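4. Stamping as a Test of a Hand-Held Demonstration Kit

The kit under review is sold by Flarent as the Gindel Pair: two hand-held grippers, their cables, a recording service, and a manual that opens by congratulating the reader. The brochure promises that a new user can go from box to usable demonstrations in a single afternoon. We set out to learn which afternoon they had in mind.

Earlier sections dealt with folding and pouring, where the kit did well enough to make us suspicious. For this one we wanted a job that every office worker considers beneath them and that still punishes a bad grasp. We chose stamping. The operator inks a stamp on a blue pad and presses it to a sheet of paper. The pad sits in a clear hinged box, which the operator opens as part of the job. Ink also keeps honest records. A grasp that was a little crooked leaves a mark that is a little crooked, and no amount of data cleaning will straighten it.

Each operator wore both grippers for a full session and recorded 200 demonstrations, with a break whenever the wrists asked for one. The tracking plates on top of the grippers have to stay in view of the overhead cameras, which the manual describes as "effortless." Operators described it as carrying two full cups of coffee through a doorway. By the second hour most had stopped looking at their hands, and the plates stayed in view anyway.
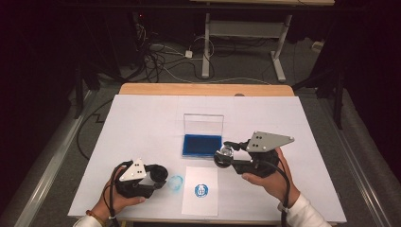
Figure 4. Both grippers at the work table, with the ink pad open and a round blue emblem on the paper. A fainter mark is on the board to the left.

4.1 What the kit gets right

The fingers are plain black blocks, and we came to like them for it. They close evenly, and they did not shift on their mounts in any session. Cisternas, the recording service bundled with the kit, lost 7 of the 200 demonstrations from our most patient operator and apologized for each one in a separate email. We consider this a good rate and an excessive amount of mail.

Replacing a finger took roughly six minutes, counting the search for the right key. The competing Kundavance set, which we returned in December, needed a trip to the machine shop for the same job.

4.2 What it does not

The view from the gripper is wide and fairly clear, but clear plastic and cut facets are hard on it. Small shiny objects pick up highlights and bits of whatever color is next to them. Our labeling software, asked to outline a crystal knob beside the pad, offered a shape we would call optimistic. We ended up drawing eight reference outlines by hand, and the labels improved enough that we stopped complaining in meetings.
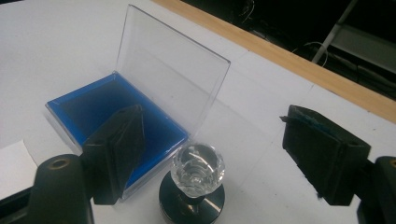
Figure 5. Gripper view of the open pad box and the crystal knob.

The second complaint is about cables. They leave the gripper at the wrist, where people also keep their sleeves, and the supplied clips hold to neither. Flarent sells a tidier harness as an extra. We did not buy it, partly from principle and partly because the order form would not load.

The third is the price of the service plan, which renews by itself and is easier to start than to stop. Nabila Lau handled our cancellation. She has asked that the length of the phone call be left out of this paper, and we have respected her wishes.

4.3 Verdict for this task

For fine tabletop work on dull objects, we would buy the kit again. For anything transparent, set aside time to label by hand, and try a short session before signing for the full plan. The manual's chapter on reflective objects is one paragraph long and recommends avoiding them.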